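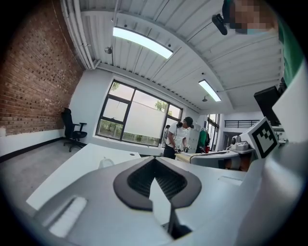

Chapter 2
The Room Before the Furniture

Words for this chapter
baseboard, beam, bare brick, ceiling void, concrete slab, corrugated metal, fixture, glare, mortar, pipe run, repointing

2.1 Why we begin with the shell

In Chapter 1 we looked at how a client describes a workroom. Clients speak mostly of desks, chairs and screens, and this is natural, as these are the things they will touch every day. The person who plans the room has to start earlier. Before the first desk is drawn on the plan, there is already a floor, a ceiling and some walls, and each of them has an opinion about where the desk can go.

In this book the word "shell" means all parts of the room that stay when the furniture is carried out. The lights belong to the shell if they are fixed to the ceiling. A desk lamp does not. Pipes belong to it, also the ones which the tenant wishes were somewhere else.

We will work in this chapter mainly with one type of room, the workroom in an old industrial building. Many students will meet it in their first job. Such buildings were made for storage or for production, and they are now rented to small firms that need space for desks and benches together. The walls are often bare brick, the floor is concrete and the ceiling shows its construction. People like these rooms very much when they visit them for ten minutes. The planner must think of the person who sits there until the evening.

2.2 The ceiling

Stand near the door and look up before you look at anything else. Beginners usually do it last.

In a modern office the ceiling is often made of flat panels that hang below the real one, and the space between is called the ceiling void. Cables and pipes are hidden in it. In an old industrial building this void may be missing. You see the beams, and between or above them you may see corrugated metal, that is, thin metal sheet bent into waves so that it becomes stiff. It is frequently painted white. The paint helps a great deal, for a white ceiling gives back the light which a dark one would swallow.

An exposed ceiling brings three matters to the planner. The first is sound. Metal, brick and concrete are all hard, and in a room that has only hard surfaces a telephone call at one end is heard at the other. The second is dirt, which settles on beams and on the top side of pipes, where a cleaner with a normal ladder does not reach. The third is fixing. You cannot simply screw a new lamp into thin corrugated sheet. It has to hang from a beam or from a rail between beams, and so the distance between the beams decides the distance between the lamps, whether this suits the desks or not.

Write down in your survey the direction in which the beams run. It sounds like a small thing. In the exercise at the end of Section 2.6 it will cost you an hour if you have forgotten it.

2.3 Long lights and short lights

Fluorescent fixtures are still common in rooms of this kind. A long fixture gives an even light along its length, and it is kind to a workbench. For a person at a screen it depends on the position. If the bright tube is behind the person, it may be reflected in the glass of the monitor. If it is in front and low, it shines in the eyes. Most textbooks recommend that the line of sight runs parallel to the fixture, and we agree, with the remark that the room does not always allow it.

Lengths are often mixed. A room was perhaps divided once and opened again, or one fixture was replaced by what the supplier had in stock. Do not correct this on your drawing. Draw each fixture at its true length and in its true place, and draw the small round fixtures too, even when you do not yet know what they are. Some are lamps, others are detectors or covers, and the electrician will tell you which. The drawing shows what is there. Your proposal comes on another sheet.

2.4 Brick walls

A brick wall that has been left bare is seldom flat. The old bricks are worn at the corners, some stand forward and some back, and the mortar between them may be soft. Rub it gently with a finger. If sand comes off, the wall needs repointing, meaning that the outer part of the mortar is scraped out and filled again. This is dusty work and has to be done before any furniture arrives.

It happens often that only a part of the wall is bare, and another part is plastered or boarded and painted white, with a baseboard at the foot. The white part is the useful one for the planner. A cabinet can stand close against it, a whiteboard can be fixed to it, and the back of a chair leaves a mark that can be wiped or painted over. Against rough brick a chair back is scratched, and the cushion catches. For this reason we mark the two kinds of surface separately on the plan, with different lines.

2.5 The floor and the chair

Gray concrete is a good floor for benches and a difficult one for chairs. The usual office chair has a base with five spokes and a wheel at the end of each. Casters are sold in a hard type and a soft type. Hard ones are made for carpet, and on concrete they are noisy and roll away when the person stands up. Soft ones are made for hard floors. The change takes a few minutes per chair, and in our experience it is the cheapest improvement in the whole room.

Consider also where a chair rests when it is not used. A high-backed chair with armrests does not go under every desk. The armrests strike the edge, and then the chair is pushed to the wall and stays there. If a plan has no place for it, the chair will find one by itself, and this is generally the place where people walk. Measure the armrests at their lowest setting and compare with the underside of the desk.

2.6 A case to follow through the book

Korden is a small firm in Brernville that repairs measuring instruments. In February it rented the upper floor of a former dye house, a building known locally as Marín after the family that owned it. The firm has 19 employees, of whom 17 need a permanent desk. The remaining two work mainly with customers outside. One end of the floor had been used by Florura, a dealer in dried flowers, and hooks for drying were still fixed to the beams there.

Melur Kusuma made the survey. Her first sketch showed the walls and the windows, and she was satisfied with it until her colleague Mylene Tan asked where the pipes were. They ran along the corner between wall and ceiling on the long side, and a row of tall cabinets had already been drawn below them. With the cabinets in place no plumber could have come near. The row was moved to the opposite side, and two desks had to be turned.

Her second sketch is used in the exercises of Chapters 3 to 5. It is drawn at a scale of 1:100.

Exercise 2.1
Choose a room that you can enter freely and that you do not work in yourself. Draw its shell at 1:100. Leave out everything that can be carried away by two people.

Exercise 2.2
On the same drawing, add the beams, the pipe runs and all ceiling fixtures. Use a broken line for anything above head height.

Exercise 2.3
Sit for half an hour in the place where you would put the first desk. Note what you hear and from which direction the light comes. Keep the notes, as they are needed again in Section 3.4.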